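**Software notes from the sorting cell**

Since the last newsletter we have been busy mostly with one question: how should the arm decide what to pick first when everything lies on top of everything else? The short version is that our old planner was too proud of its own scores, and we have replaced a good part of it.

For readers who joined us after August: the sorting cell at Grudetholm takes mixed small objects from one container and places them through round openings in three boxes. The objects are toys, cans, balls and pieces of cloth. The perception module gives us a mask for every object it believes in, the planner chooses a grasp, and the controller executes it. The whole chain is started from Tornance, our own small launcher, which also keeps the logs.

The old planner gave each mask one number and took the highest. This worked well with balls. With cloth it worked badly, because a folded cloth often becomes two or three masks, and each of them looks like a nice flat object with nothing on top. The arm then pulled one corner and half of the neighbours moved too. After that the stored masks were wrong, but the planner did not know it and continued with the old list.

The new version, which we call Breltora, does two things differently. First, it builds a simple graph of which object lies on which. If the depth at the border between two masks is not clear, it keeps both answers open and prefers an object where the answer does not matter. Second, it throws away the list after every pick and looks again. This costs time, 915 milliseconds for each cycle on our present computer, and we were afraid that it would be too slow. In practice the new look can be calculated while the arm is still travelling to the boxes, so most of this time is hidden.

We replayed 1276 logged picks through the new planner before we let it move anything. A replay can not tell you if a grasp would hold, but it shows very well where the two planners disagree. Most disagreements were at the borders of cloth, as we hoped. A smaller group was shiny objects, and this we did not expect. Cans and clear plastic give holes in the depth picture, and Breltora was reading a hole as "nothing is above me". We now treat missing depth as unknown, and the planner must pay a penalty for it.

On the control side there is one change. The approach to the container was planned as a straight line from above, and near the rim the elbow sometimes came close to its limit. We added four approach directions for each grasp, and the planner tries them in order of how far the elbow stays from the limit. The code for this is short and, I think, easy to read. Please look at it if you have a robot with a similar arm. 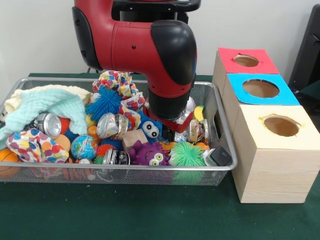
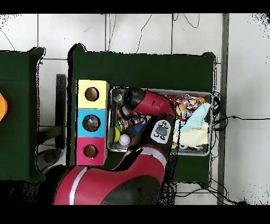 The part which still gives us trouble is calibration between the views. The fixed view and the moving view do not agree perfectly, and the error grows towards the far side of the container. For a tennis ball this is not important. For a thin edge of fabric it decides if the fingers close on something or on air. At the moment we correct it with a small table of offsets, measured by hand, and I am not proud of this solution. The Hegedűs library has a routine which estimates the offset from the objects themselves, and we want to try it next, first with logs only.

There is also a small tooling improvement. Tornance can now open a log at the exact moment of any pick and show the masks, the graph and the chosen grasp side by side. Before, we had three windows and a lot of scrolling. The new viewer needs the logs in format 4 - older ones must be converted with the script in the tools folder, and the original file is kept.

If you use our planner in your own cell, please update the configuration file before you update the code. The key for the depth penalty has a new name, and with the old name the program starts normally but uses the value zero. We will add a proper warning in the next release.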